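Returns: what we send back and why it costs us
Speaker notes, Jussara Brito
Kanorbridge traders' evening, March

Start when the door is shut. People will still be getting tea.

Say who I am. I run the stockroom at Peltance, the gift and toy shop at the top of the hill. Alcides Andrade does the accounts and will take the money questions at the end.

Opening point. Last year we had 2889 parcels go out and around 900 come back. Pause there. Most shops in this room don't know their own figure. Ask for a show of hands, don't pick on anyone.

Next: where the cost sits. People think it's the postage. Postage is the part you can see on a bill. The rest is someone's time opening the parcel, checking it, finding the order, putting the refund through and deciding if the thing can go back on the shelf. Alcides has the split on his sheet. Don't read it out, it's on the chairs.

Reasons people give us. "Changed my mind" is the biggest, and we can't do much there. "Smaller than I thought" is second, and we can. We now put the size in the first line of the listing, in centimetres, and next to something everyone has at home, like a mug.
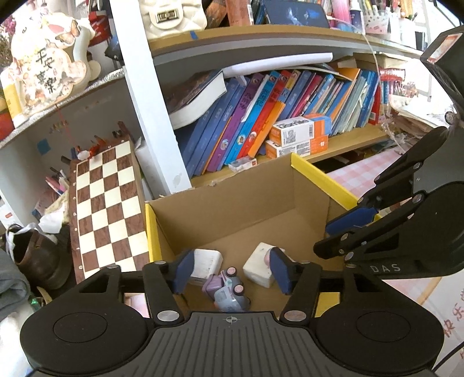 Damage in the post is third. We used to buy one size of carton because it was cheaper by the bundle. Small items slid about and corners got knocked. We went to 2 sizes, and paper fill in both. Mention that the fill needs to be pushed down the sides as well as laid on top. Staff forget this when it's busy, me included.

Wisus. Someone will ask. It's the returns program we use, monthly fee, you can stop when you like. It prints the label and asks the customer for a reason before it lets them finish. That reason box is what we pay for. If you have under a few parcels a day a notebook will do the same job.

Tell the Sales story if there's time. Big order for the school fair, all sent to the old address, all back with us the next morning. Our mistake, the address book hadn't been updated. Keep it short.

What I'd ask people to try: write down the reason for every return for one month. Same words each time so you can add them up.

Hand over to Alcides. He needs the lead for the laptop. Questions until 8, then chairs.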